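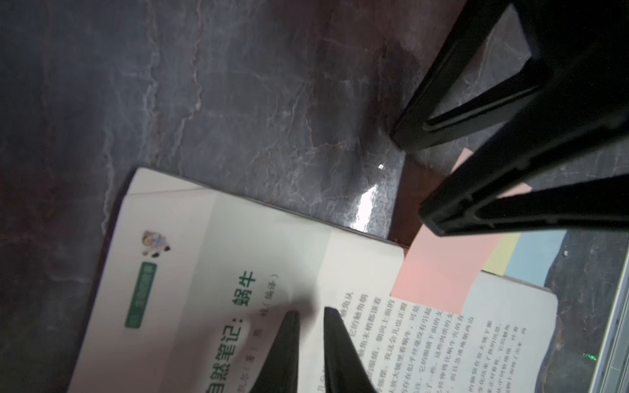 Gripper fingertips over a chapter on snails, with sticky notes fanned across the facing side of the book.

CLULOLWOOD – The public library in Clulolwood opened its workroom to visitors on 19th March for a demonstration of robot arms handling printed books. The event was arranged with Rivera, the engineering group responsible for the project, and drew 147 visitors over the course of the day.

The project, known as Muda, studies how a machine may work with paper that people still expect to read afterward. Books are a hard subject for automation. Pages bend, stick together and spring back, and no two volumes open in quite the same manner. The library's conservation office, which handles repairs for the Trurnbridge area as well, has supported the work as part of a wider review of how older stock is checked and cleared of slips and notes left between the pages.

Visitors were admitted in groups of 12, with 13 minutes allowed for each group. Staff asked that questions be held until the arms had come to rest, a rule that most of the younger guests kept with some effort. 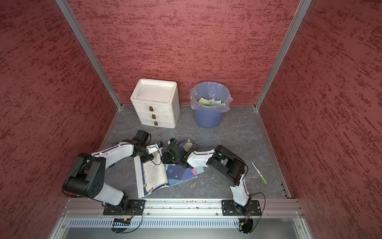 Muda was planned from the start as a bench project, small enough to fit in a room the library already had. The working area is walled in dark red on three sides, and two arms are mounted on a metal rail along the front edge, where both can reach a book lying open on the floor between them. A drawer unit and a blue wastebasket stand against the back wall. Scraps of colored paper had collected in the basket, and several visitors asked whether the arms could tell a reader's note from a torn page. Rivera's engineers replied that this question remains under study, and that library staff make the final decision in every case.

Children's nonfiction in Chinese was chosen for the demonstration from the library's world languages shelves. The titles combine large type, small type and full-page pictures, and their pages vary a good deal in weight. Many families stayed to read along – a passage on Zhang Qian and the foods that traveled along the Silk Road was a particular favorite.
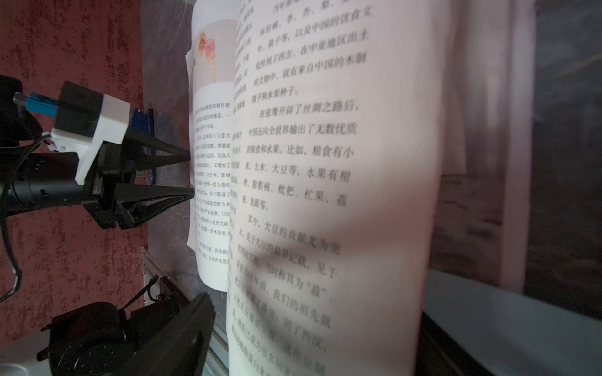 Two black gripper fingers at the outer edge of a page on the history of ice cream.

A second open day is planned for May and will be held in Trurnbridge. Admission will be free, and groups of the same size will be admitted. Schools wishing to attend are asked to write to the library's front office in advance and to state the number of pupils and any access needs.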